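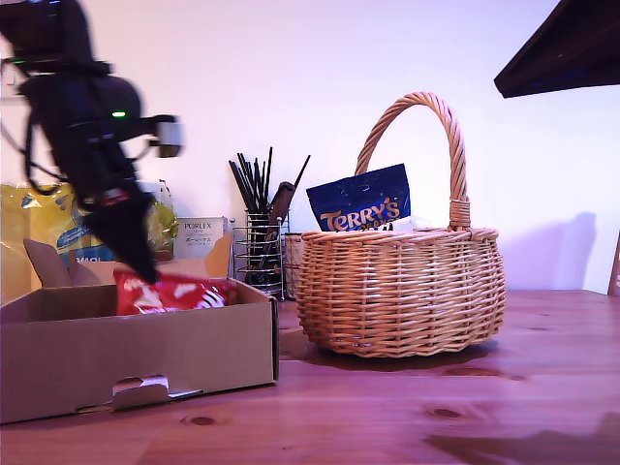 4. Execution Monitoring and Recovery

The planner described in Section 3 produces tidy sequences. The world, in the form of a cardboard box and a selection of packaged groceries, is under no obligation to follow them. This section covers the layer we call Tuvum, which sits between the planner and the arm controller and decides, at each step, whether the plan still means anything.

4.1 Why bags are awkward

Most of the grasp checks we inherited from the Gauthier stack assume that an object keeps its shape. A carton obliges. A foil snack bag does not: its outline changes when it is pressed, its surface throws highlights into the depth image, and its centre of mass moves as the contents slide about. Our first version of the monitor compared the segmented outline of the object before and after each move, and raised a fault if the overlap fell below a threshold. It raised a great many faults. Several of them were for bags which were sitting exactly where the planner wanted them, only slightly more crumpled than before.

We therefore dropped outline matching for anything labelled as flexible and replaced it with a coarser test. The tabletop is divided into named regions (box, basket, open table, unknown), and the monitor keeps a probability for each object over those regions. A pick is accepted when the gripper width reading and the region estimate agree. Where they disagree, the width reading wins for 300 milliseconds, after which the monitor asks perception for a second opinion. The figure of 300 was chosen by hand and has survived every attempt to improve it by more respectable means.

4.2 Occlusion by the arm

The fixed side view is cheap and stable, and its main fault is that the arm spends much of its time standing in front of whatever we would like to see. During a reach into the box, the packets nearest the gripper may vanish from the segmentation altogether. The original tracker took this as evidence that they had ceased to exist, and the planner would then set off to look for them.

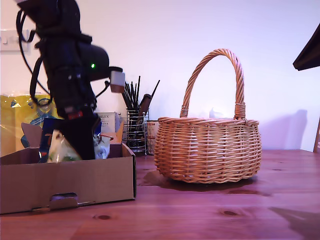 Tuvum now masks the arm using its joint angles and a simple capsule model, padded to allow for the cables. Any object whose last known position falls behind the mask is marked as held over: its estimate is frozen, its uncertainty grows slowly, and it cannot be declared missing until the mask has moved away. Padding matters more than we expected. With too little, loops of cable were segmented as new objects and offered to the planner as things to be picked up. With too much, half the box was permanently held over and the monitor became very calm about everything.

4.3 Recovery behaviours

When a step fails, the monitor picks from a short list: retry the grasp from a different angle, nudge the object and look again, lift clear and rebuild the estimate, or stop. The order is set by a cost table in the Fatura configuration file, which can be edited without rebuilding the controller. Nudging is cheap and often works on bags leaning against a wall of the box. It also moves their neighbours, so every nudge resets the estimate for all objects in the same region.

Of the 996 grasp attempts in our logs, 831 were accepted by the monitor at the first check. The remainder went to recovery – a phrase that covers everything from a polite second try to the arm withdrawing to its home pose and waiting for one of the authors. We don't count a grasp as successful merely because the monitor accepted it; final placement was labelled separately from the recorded video.

4.4 Logging and replay

Each step is written to a Ritex log with joint states, region estimates, masks and the reason for any change of plan. Replay runs the monitor against the stored inputs with the arm switched off. We kept 193 of the more troublesome steps as a regression set, and no change to the cost table is merged until it has been run against them. Replay can't tell us what a different action would have done to the bags, so changes to the nudge behaviour still have to be tried on the table, one packet at a time.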